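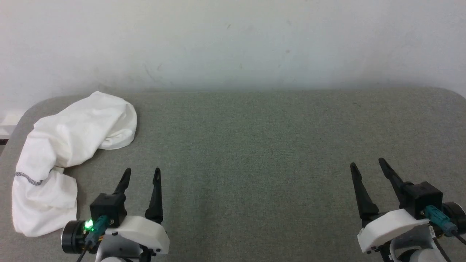
Is that singer really singing?

You've probably seen a music video where the singer stands on a cliff in a howling wind and every word comes out perfectly clear. Look for the microphone. There usually isn't one. So where is the sound coming from?

Almost always, it was recorded weeks or months earlier in a quiet studio. On the day of filming, a loudspeaker plays the finished song and the band pretends to play along. This is called miming. When it's just the mouth moving, it's lip-syncing, short for synchronizing.

Be suspicious of the drummer, too. Real drums are very loud, and they would drown out the loudspeaker, so drummers in videos sometimes hit rubber pads or cymbals with soft covers on them. Electric guitars are another giveaway. Is there a cord? If a guitar has no cord and no little radio pack on the strap, it can't be making the big noise you hear.

What about concerts?

People pay for a concert because they want to hear it happen. Most bands do play for real. But some use a backing track, a recording of extra parts that runs along underneath. The band Lenell has four members and a song with 19 voices in the chorus. On stage, where are the other 15? They're on a laptop.

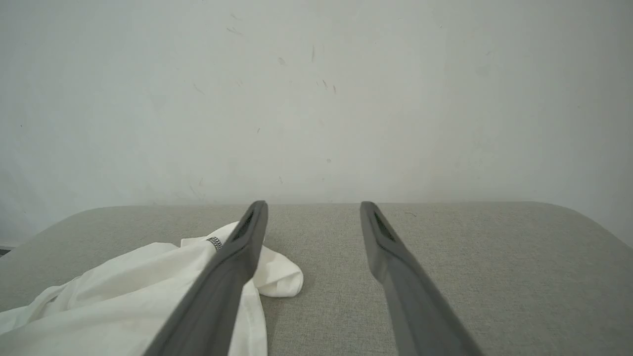
Faraji Obura thinks that's fine, as long as the main singer is singing, and says a choir wouldn't fit in the van anyway. Anum Zaidi disagrees. If the poster says "live", she wants all of it live, wrong notes included.

I lean toward Anum. A poster that says "100% live" should make you ask who measured it.

What about "live" albums?

These can be sneaky. A band may record 2 shows, pick the best bits of each, then go back to a studio and fix the mistakes. Sometimes the cheering is turned up as well. The group Vaveveo put out a live album with 63 minutes of music, and almost 40 of them were touched up later. It says so on the back cover, in very small print.

How to be a music detective

Watch the singer's throat and chest. Singing takes big breaths, even in a slow song.

Listen to the studio version, then the concert. If every breath and wobble matches exactly, you may be hearing the same recording twice.

See what happens when the singer turns away from the microphone. The voice should get quieter.

One clue on its own doesn't prove much. A cord can be hidden, and a very good singer can sound a lot like the record. Collect a few clues before you accuse your favourite band of anything.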